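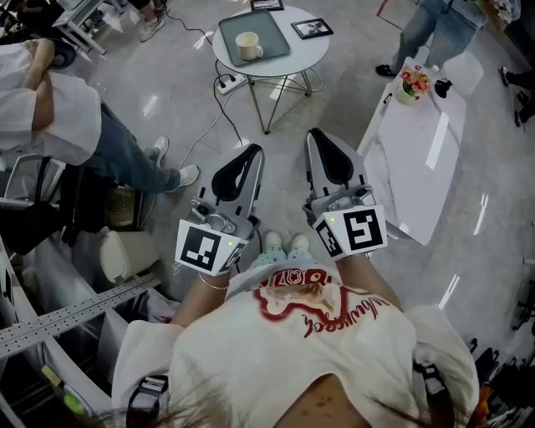 Grippers in hand, side table ahead. The floor is polished tile.

Gripper tracking dropouts, part 2

We lost most of Saturday to a tracking fault on the handheld grippers. Notes follow for anyone running the same Tindeo setup.

The symptom: the right gripper's pose would freeze for up to 700 ms, then jump. Status lights stayed green throughout. The log reported no error, and the recorder kept writing the last good pose with fresh timestamps. An episode with a freeze in it passes every check we had. I only caught it by plotting wrist speed and finding flat stretches followed by spikes no arm could produce.

I blamed the cable first and swapped it. No change. Then the marker blocks, which I cleaned and reseated. No change.

Afia Ametepe noticed that the freezes clustered when the gripper was low and pointed at the floor. The tile is glossy. Reflections of the ceiling lights were pushing auto exposure down until the marker squares lost contrast. The detector dropped the block, and the filter coasted without telling anyone.

Fixes so far:

Exposure locked by hand before each session.
Recorder now writes a validity flag per sample and stops the episode after two bad samples in a row.
Matte mat on order.

Of 315 episodes already recorded, 35 had at least one freeze. Those are out of the training set. I have not yet checked the older Skoven recordings, which used the same filter.

Filed under: Robots, Debugging
2 comments | Share this post

We use cookies to remember your settings. Accept | Manage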